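3.2 Garments and Work Surface

The garments were chosen to cover the kinds of tops that most households fold every week. The full set held 60 pieces: T-shirts, polo shirts, button-front shirts and light sweaters. All were adult sizes. Items with sequins, heavy padding or elastic hems were left out, as were garments that had lost their shape from long wear. Most of the pieces came from Utwood, a secondhand clothing store, and the rest were bought new from Bakos. New garments were washed once before use to remove the stiff finish that many fabrics carry from the factory.

Short-sleeved polo shirts were treated as a separate category from T-shirts. Our early sorting put the two together, but the collar and the placket change how the shirt behaves on a table. A T-shirt has much the same thickness from neck to hem. A polo shirt has a thick, shaped band at one end, and the fabric just below it is doubled where the buttons and buttonholes overlap. When the shirt is folded in half lengthwise, the collar resists the fold while the body gives way easily, and the two halves tend to slide apart near the shoulders. Folders who were used to T-shirts often made a neat lower half and a crooked upper half.

Each trial began with the garment flat on a table. The front faced up, the sleeves were opened out to the sides, and large wrinkles were smoothed by hand. We did not iron anything. Ironed fabric holds a crease more readily, and few people iron a polo shirt before putting it in a drawer. Small wrinkles were left alone. 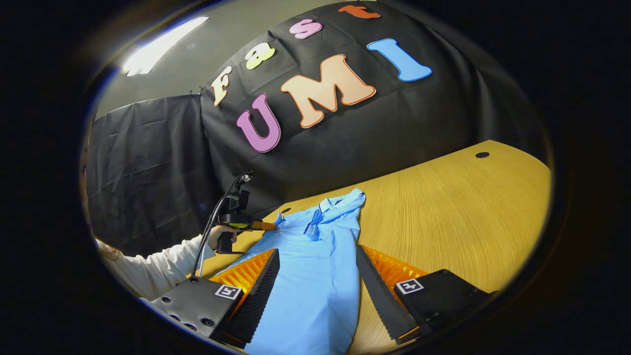

The collar was set in its folded position at the start of a trial, as it would be when worn. In a short pilot we tried standing the collar up, which some folding guides recommend, but it rarely stayed up on softer knits and the starting condition could not be repeated well. Buttons were left as they came out of the wash. An open placket was common and was allowed, although it sometimes caught a finger during the first fold.

Table surface turned out to matter more than we had planned for. Pilot work on a padded ironing table gave slow, even folds, with the fabric gripping the cover and staying where it was put. On a bare wooden top the same garments moved more freely. Thin cotton jersey could be pulled straight with one hand, but the under layer often shifted when the sleeve was brought across. We kept to bare wood for the main study, as participants told us they mostly folded on a table or a bed, and a bed is hard to standardize.

Figure 3. Folding sequence used for short-sleeved polo shirts, from flat start to finished rectangle. Step 1, right side to center; step 2, right sleeve back; step 3, left side to center; step 4, left sleeve back; step 5, hem to collar.

The sequence in Figure 3 follows the method taught in the Vuramero laundry course, with one change. The course folds the hem up in thirds. We used a single fold from hem to collar - this leaves a larger rectangle, but one that can be measured with less error. The finished piece was measured at its widest and narrowest points, and the difference was recorded as the edge error. A second measure, collar offset, was the distance between the center of the collar and the center line of the folded body.

Each participant folded every garment in the category once for practice and 3 times for the record. The order of garments was shuffled between participants. Rest breaks were offered after each category, and water and chairs were provided. Berhanu Tufa took all measurements by hand with a steel ruler, without knowing which practice group the folder belonged to.

Garments were rewashed after every 7 uses, using Stoseo unscented detergent and a low-heat dryer setting. Repeated folding along the same lines leaves a faint memory in the fabric, mostly in cotton blends, and a shirt with old creases is easier to fold than a fresh one. Polo shirts in piqué knit showed less of this than the smooth jersey ones. Any garment that still held a visible crease after drying was hung overnight before it went back into the set.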